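Equipment notes: hand-held grippers, second order

The October budget has a line for 10 more hand-held grippers from Drudeo at $700 each. Sarahí Ibarra has asked that the order be split in two so the first units can be checked before the rest are paid for. Spare finger pads are quoted separately at $200 and should go on the first purchase order.

Lekex also sent a quote. Their unit costs less, but the pads are not sold as spares, and a worn pad means replacing the whole finger. Over a year of home tasks this removes the saving.

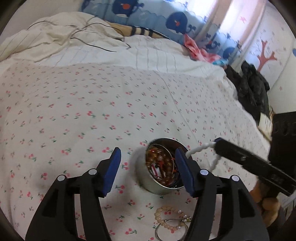 Hand-held gripper with its fingers on either side of an open tin of jewelry, bedroom task.

Small items in homes remain the hardest case for pad choice. Beads, cords and thin bangles need a softer pad than boxes or bottles do. Faustino Salinas is comparing two pad grades and will send his figures before the order closes.

Storage cases and chargers come out of the $2,000 held for accessories. Sites that need a replacement charger should send the request to Sarahí with the unit's serial number.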